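Writing the rules before the robot arrives

2019-12-03

Tillus sells two-armed mobile robots to hospitals and aged care homes. Before any unit goes on site, its control software is run through a written set of house rules, most of it in simulation. The firm's safety lead, who asked to be identified by role only, spent an afternoon explaining how those rules are drafted, tested and thrown out.

The current document is called Prothero, after the meeting room where the first version was written. It holds 117 rules. An earlier draft had 200, and the safety lead does not miss the difference.

"A lot of them were the same rule written by different people," the safety lead said. "We had four versions of 'stop if you lose the camera feed'. Each had a different stopping time. An auditor reads that and asks which one you follow."

Each rule in Prothero has the same layout: one sentence stating what the robot must or must not do, a measurable limit, the test that checks it, and the name of the role that can approve an exception. A rule without a test is held in a separate file and has no force. "If you can't fail it, it isn't a rule. It goes in the parking file until somebody writes a test."

Of the 117, 79 can be checked fully in simulation. The rest need hardware, mostly those that concern contact force, braking distance on real floors and the feel of the emergency stop.
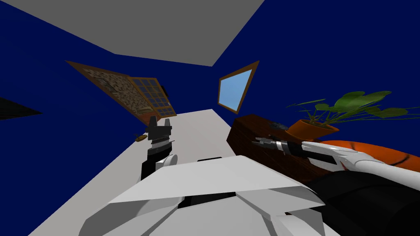
Clearance rules take up the longest chapter. They set how close any part of an arm may come to furniture, fittings and people, and at what speed. The limit applies to the whole arm, from shoulder cover to fingertip, and the safety lead says this is where outside reviewers most often find gaps in other firms' documents. "People write the rule for the gripper and forget the forearm. Look at the right arm there. It's stretched across over a cabinet with a pot plant on top. The fingers are only one part of what you have to measure." The same chapter covers loose items on the floor, such as the small yellowish-brown one near the left gripper, and requires that an object the system can't classify be treated as an obstacle. Rooms used for clearance tests must contain items of mixed size, and at least one that can roll.

Tests are run in Jerko, the company's in-house simulator. A rule is passed only after 500 consecutive runs with no breach, with furniture positions and lighting changed between runs. One breach resets the count. Asked if that was excessive, the safety lead said the figure was a compromise between the engineers, who wanted fewer, and the insurer, who wanted a number that could be defended in writing.

Does a pass in simulation mean the robot is safe?

"No, and the document says so on page one. It means the software did what the rule says in a room we drew. The friction is ours, the plant leaves are ours. We treat a simulated pass as permission to begin the hardware test, and a simulated fail as the end of the discussion."

Tillus revised the exceptions process in June, after a trial at the Favbridge care home. Staff there had asked for a slower approach speed in bedrooms, and the site engineer changed the setting on the day without recording it. The change was a cautious one. It was still logged as a breach of procedure.

"Slower sounds harmless," the safety lead said. "But the robot was then in the doorway for longer, and the doorway rule has a time limit. Two rules touched each other and there was no paper on it." Exceptions now expire after 14 days and must list every other rule that shares a variable with the one being changed.

The safety lead's advice to smaller firms was to start with the stop conditions, then clearance, then handover of objects to people – and to leave general statements of principle until last. Version control matters more than layout. Every test report should carry the version of the rules it was run against, and old versions should stay readable.

The next edition of Prothero will add a chapter on two robots sharing a corridor. It has nine draft rules so far. Three have tests.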